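Section 6. Running the Open-Day Demonstration

The steps in this section apply to the handling demonstration at the Bridska hall. Complete the power-up checks in Section 3 first.

6.1 Holding a workpiece

1. Set the hand to demonstration speed on the Oltico pendant.
2. Bring the fingers in from both sides of the part. The grip must close on the part itself and stay clear of any joint or fitting farther along.
3. Check the finger coverings before each run. Stop if a covering has split.

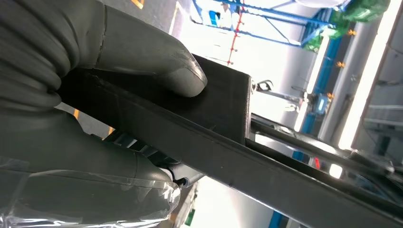 4. Hold for 21 seconds, then release on the operator's command.

CAUTION: Do not reach between the fingers while the hand is enabled. A light grip can still pinch.

6.2 Presenting at the rack

1. Lay the license plate bracket flat on the top shelf, near the front edge.
2. Keep the crates on the lower shelf. They are not part of the routine.
3. Raise the right hand beside the bracket, fingers up and palm toward the rack. Pause in this position so visitors can see the finger joints.
4. Answer questions during the pause — the routine does not resume until the operator confirms.

NOTE: Visitors remain behind the belt line. Allow no more than 6 in a group.
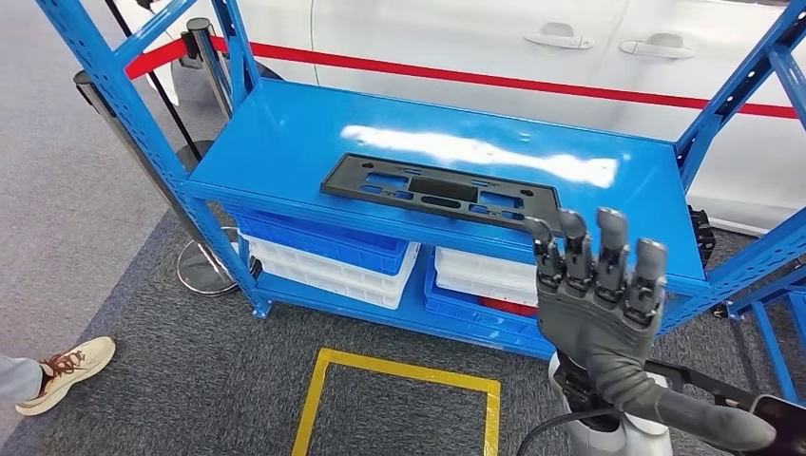

Prepared by Dario Ruggiero, Vusgate
Revised 26 November 2019

6.3 Ending the session

Lower the arm, open the hand and press Stop. Record any missed grips in the session log.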